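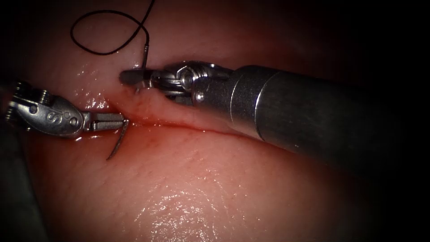 Figure 3. Two robotic surgical instruments over a tissue pad with a narrow horizontal incision.

4. Recording and crediting practical work

4.1 Setting and course structure

The fine arts school at Vevora offers majors in studio art, graphic design and theatre. Students in all three majors must complete a practicum, which carries credit but no letter grade. The practicum is taken in the second or third year and may be split across two terms. Placement is either at the Tiltent gallery, which hangs student and visiting work, or at the Sung theatre, which stages the department's productions and rents its hall to outside companies between them.

Before the change studied in this paper, practicum credit was awarded on the basis of a signed attendance sheet and a short written reflection. The sheet recorded arrival and departure times only. Supervisors had no common vocabulary for describing what a student had done, and the reflections varied in length from a paragraph to several pages. A student who had spent a term painting flats and one who had spent it answering the box office phone could submit near-identical paperwork.

The revised practicum replaced the attendance sheet with an itemized log kept in Proder, a record system already used by the school for booking studios and signing out equipment. Each entry gives a start and end time, a task category, a free-text note of no more than a few lines, and the initials of the supervisor present. The reflection was kept in its existing form so that it could be compared with earlier years.

4.2 Task categories

Five categories were used: making, installing, producing, promoting and closing. Making covers any work on an object or performance that will be seen by an audience, including set painting, costume alteration, printmaking and layout. Installing covers hanging, lighting, rigging and the placement of labels. Producing covers scheduling, budgeting, rehearsal calls and correspondence with artists or companies. Promoting covers posters, programs, web listings and front-of-house work before opening. Closing covers strike, packing, condition checks and return of borrowed items.

The boundary between making and promoting was the hardest to hold. A poster designed by a graphic design major is both a piece of the student's own work and an advertisement for a show. Entries of this kind were coded as making when the student had control over the design and as promoting when the student was adapting a finished design to a new size or format. Where the note did not settle the matter, the entry was coded as promoting.

A similar problem arose with lighting. At the gallery, lighting consists mainly of aiming and dimming fixed units and was coded as installing. At the theatre, a student might design a full lighting plot over several weeks. Plot design was coded as making, and the hanging and focusing of the lamps as installing. The two activities often fell within one shift, and students were asked to enter them separately. Compliance with this request was uneven in the first weeks and improved after the entry form was changed to allow two categories to be opened at once.

4.3 Data

The study covers one academic year, ending before the summer rentals. In that period 129 students were registered in the practicum and made 827 log entries, for a total of 2,475 hours. Entries with no supervisor initials were returned to the student for correction and are included only in their corrected form. Travel time between the campus and either venue was not recorded.

Thirty-eight students worked at both venues. They are treated as a separate group in Section 5, as their placements were shorter and their choice of tasks was partly set by the production calendar. November was the busiest month at the theatre. The gallery's calendar was more even, with peaks only at changeovers between exhibitions.

Reflections were read by two members of the teaching staff working independently. Each reader marked whether the reflection named a specific task, whether it described a decision made by the student, and whether it referred to the work of another person. Readers did not have access to the log while marking. Disagreements were discussed and a single mark entered; the original marks were also kept.

4.4 Supervisor practice

Supervisors were given a one-page guide to the categories and a short briefing at the start of each term. No further training was provided. It became clear from the initials and time stamps that supervisors followed two different routines. At the theatre, most entries were initialled at the end of the shift, often after 10 p.m. At the gallery, entries tended to be initialled in batches at the end of the week.

Batch approval has an effect on the quality of the notes. When a supervisor reads several entries together, small errors in category are less likely to be queried, and notes such as "helped with show" are more likely to pass. The guide was not changed during the study year, and no entry was recoded on these grounds. The difference between venues should be kept in mind when the free-text notes are compared.

Supervisors at both venues also reported that the closing category changed how they assigned shifts. Strike had previously been treated as extra help and was seldom entered on the attendance sheet. Once it appeared as a category, students asked to be scheduled for it, and supervisors began to post strike calls with the rest of the rota.

4.5 Limits of the log

The log measures time spent on a task and says little about how well the task was done. Two students may record the same number of hours in making and produce work of very different standard. The school's portfolio review, held at the end of third year, remains the place where quality is judged, and log entries are not shown to the review panel.

The log also favours work that can be divided into shifts. Theatre students working on a long design project tended to record short, regular sessions at the venue and to leave out hours spent drawing at home. Studio art majors preparing work for the gallery did the same. The rules allowed home hours to be entered with a supervisor's approval, but the option was rarely used, and totals for making are likely to be low in both majors.

Finally, the practicum is compulsory, and no comparison group is available within the school. Comparisons with earlier years rest on the reflections alone.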